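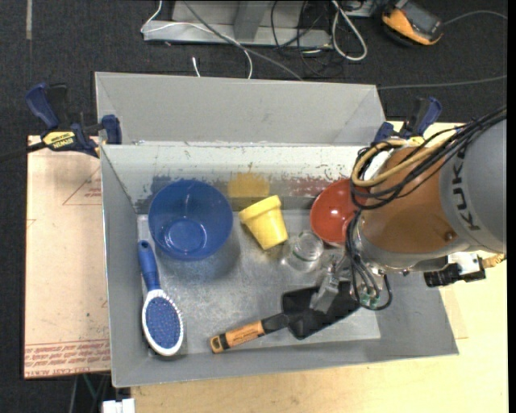

Small household goods: a hairbrush and a blue bowl in a metal bin.

The great giveaway, and why I don't buy it

By Hermine Plattner
31/08/2022
Print | E-mail | 17 shares | 12 comments

Every spring my street fills with cardboard boxes. People have spent a weekend going through their cupboards, and they look pleased with themselves. The boxes go in the car, the car goes to the charity shop, and the whole house is said to feel lighter. I have done it myself, more than once. I no longer think it is the good deed we've been told it is.

Brosavel council has just announced another Big Clear Out for September. The flyer has a smiling cartoon teapot on it and the words "Someone needs what you don't." Maybe someone does. But the flyer doesn't say who, or how the teapot is supposed to reach them, and I've learned to be suspicious of any scheme where the happy ending is left to the reader.

Take the last one. Council says residents dropped off 2140 bags at the hall on Lebrun Street. That figure went out in the newsletter, it went on the website, and the mayor said it again at the library opening. I wrote and asked how many of those bags were sold, given to families, shipped somewhere else or tipped. The reply thanked me for my interest in the environment. I wrote again and got the same reply with a different name at the bottom.

I'm not accusing anyone of hiding a scandal. My guess is they don't know. Weighing or counting what comes in the door is easy. Following a chipped gravy boat through the next six months of its life would take staff and money, and the answer might be a bit grim.

Kedir Kumsa ran the sorting room at a second-hand shop in Givbridge for 13 years, and I rang him to see if I was being unfair. He said I was, a little. Good coats go the same day, he told me, and so do saucepans, children's books and anything for a baby. Then he started on the rest. Odd lids. Used hairbrushes. Single shoes, jigsaws with a note saying "two missing", pillows. The shop paid for its own rubbish collection and the bill went up every year he was there.

"People can't bear to put it in the bin themselves," he said, "so they bring it to us and we put it in the bin."

I've thought about that a lot. What we call donating is, for a fair share of what's in the box, a way of paying someone else to feel bad for us, except we don't pay. The shop does. It comes out of the same till that is meant to fund the meals program.

The usual answer is that people need educating. Put up a sign, hand out a list of what's wanted. There is already a list. It has been taped to the door on Lebrun Street for as long as I can remember, and people lean their bags of pillows against it. I don't believe a bigger list will do any better, or an app, though I see Sadard is spending money on one. You photograph your unwanted lamp and the app tells you which shop might like it. I tried it with a perfectly decent lamp and was told to check back later.

What bothers me more is what the clear-out does to the shopping. A cupboard that has been emptied in spring is full again by Christmas. Mine was. Once the old bowls had gone off to their supposed grateful new owner, I felt quite entitled to some new bowls. I've heard neighbours say it out loud at the counter: I'll get this one and donate the other. The good feeling at one end makes the buying easier at the other, and I can't see how that adds up to less waste.

There are fair objections to all this. Some families do furnish a first flat from those shops, and I would hate for one useful saucepan to go to the tip on my account. My own sister set up house that way after her divorce. If you've got a decent coat you don't wear, take it in tomorrow.

But I'd like council to stop treating a full hall as proof of anything. Print the other number as well, the one for what left in the skip, and print it in the same size type. If they can't find it out, then say so on the flyer, under the teapot. Until then I'm keeping my ugly brown mixing bowl. It has a crack down one side and I've been meaning to get rid of it since my mother gave it to me, and it still holds pancake batter perfectly well.

Print | E-mail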